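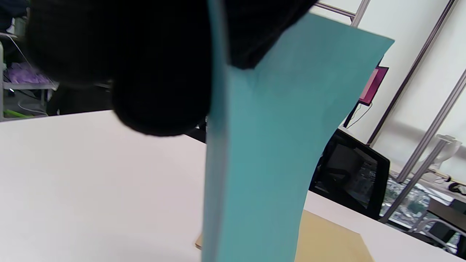
Home Chapters Glossary Index

Chapter 7: What the Stain Remover Promises
Reading time: 2 minutes

Every household owns a stain remover it doesn't trust. Marisa Lo Presti owned 11. She kept them under the sink in Brekwood and bought another each March, on the theory that the last one had been shy.

This chapter asks what such a product does to a grass stain, and what the label says it does. The two accounts seldom meet. Have an old white shirt ready, preferably one you never liked. 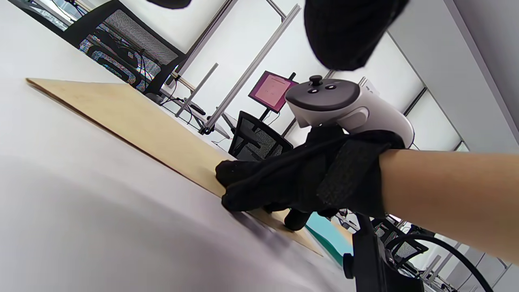 7.1 Reading the Label

Start with the small print on the back. The front was written by someone in a good mood.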